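4. Planning and recording a walk

This section covers loading a route, walking it and saving your notes afterwards. It assumes you have charged the unit and completed the first-time set-up in section 3.

4.1 Loading a route

1. Switch on the unit and wait for the home page.
2. Press Routes, then Find Nearby.
3. Choose a starting point from the list. Owners in the Hosham area will see the Brostbridge Circular first, as it is stored on every unit.
4. Check the distance and the total climb. The Brostbridge Circular has 220 metres of climb, most of it in the first hour.
5. Press Save to Unit. The route is ready when the small flag turns solid.

Note: The unit holds up to 7 saved routes. To add another, delete an old one or move it to your computer first.

4.2 Setting the sketch stops

Sketch stops are places where the unit will sound a short tone so that you can put it away and draw, paint or sit for a while. They do not change the route.

1. Open the saved route and press Stops.
2. Move the marker to the place you want and press Add.
3. Set the length of the stop. The timer pauses your walking time until you press Resume.

Allow roughly 2 hours of daylight beyond your planned finish if you add several stops. Paths around Ovesow are slow after rain, and the lower bridge can be under water even in July.

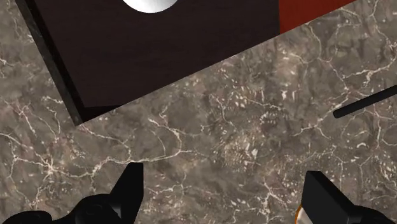

Dark square board on a veined marble worktop.

4.3 On the walk

1. Press Start at the first marker, with a clear view of the sky.
2. Clip the unit to a shoulder strap – a trouser pocket will weaken the signal.
3. If you leave the path by more than a few steps, the unit buzzes. Press Back to Route and follow the arrow.

Caution: Do not rely on the unit alone. Carry a paper map and know how to read it.

Caution: Stored routes do not show closures. Obey any signs you meet on the ground.

4.4 Saving your notes

1. Press Finish, then Notes.
2. Type or speak your note. Each one can be up to 2,000 characters long.
3. Press Keep. The note is attached to the nearest point on the route.

Accented place names and titles, such as Lý, can be entered by holding down the plain letter until the other forms appear.

If a note will not save, see section 7, Faults and messages.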